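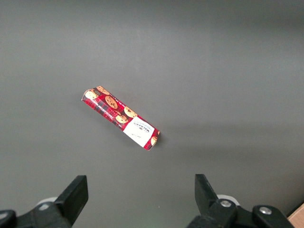
Un paquet de biscuits Walkers posé devant la pince du robot, à l'atelier d'Ullow.

L'entreprise Ullow a ouvert son atelier de robotique au public le 21/04/2025. Les 140 places de la visite guidée avaient été réservées à l'avance, et l'entreprise annonce 319 entrées en tout.

Au programme, une démonstration de manipulation avec des objets de tous les jours : un citron, une bouteille rouge, un paquet de biscuits, un plateau et un petit meuble en bois à tiroir. Deux bras blancs se partagent la table.

« Les gens s'attendent à de la vitesse, nous leur montrons des gestes lents », explique Leen Haddad, responsable des essais. Selon elle, l'équipe a enregistré presque 2 000 essais depuis novembre - la plupart sur le tiroir.
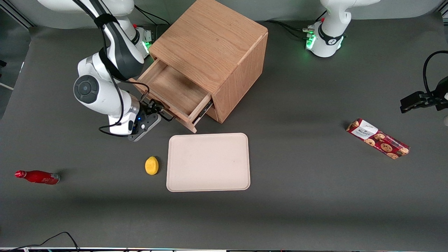

L'ouverture d'un tiroir reste un exercice délicat, précise Ifor Hughes, ingénieur chez Ullow : la pince doit saisir le bord de la façade, puis tirer dans l'axe des glissières.

Les visiteurs pouvaient ensuite poser leurs questions aux techniciens. Celles sur le prix sont restées sans réponse. Une deuxième journée est prévue en novembre, avec la société Van Beek.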